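Gurkow Gripper Kit – Your Questions

Hi, I'm Roxana Taipe, and I look after orders and support for the Gurkow kit here in Utport. I get the same emails every week, so I've put my answers in one place!

What's in the box?
The two-finger gripper, the wrist plate, a cable, a bag of spare screws and 3 hex keys (you'll lose one, everybody does).

Can it work close to a server board?
Yes, and it's the job most of our customers buy it for. The fingers are matte black machined plates, and we set the opening for your part before we ship.
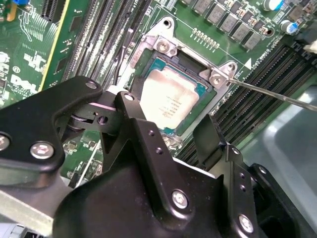 BOARD AND SOCKET WORK

Do you only support one make of board?
No. There's a Dell one under the gripper here, with the processor in its open socket, but send me your board model and Édgar will check clearance around the memory slots for you – no charge.

Does the kit come with a screwdriver?
Sorry, no. You'll need your own tool for the clamp screws.

How often should I check the screws?
We say every 1,000 cycles. It's quick, I promise.

How long is the wait?
Right now it's four weeks, or six if you want custom fingers. Orders through Trajkovski take the same time.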